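Varholm open day: pick and place

Members who came to the Varholm open day in May saw the single-arm cell run by Akinyi Magesa. The task was a short one: take a small round item in the gripper, carry it to a square dish and let go. Magesa set the arm to 68 mm a second for visitors, against 200 mm a second in normal use - slow enough to follow the fingers closing. Her log for the month stood at 504 cycles. Questions were mostly on grip force with smooth, glossy items. 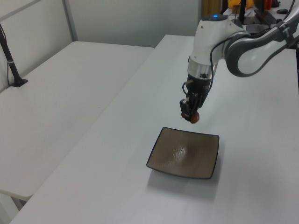
Next visit: Gwilliam

Nafula Swai is taking names. There are 4 places left.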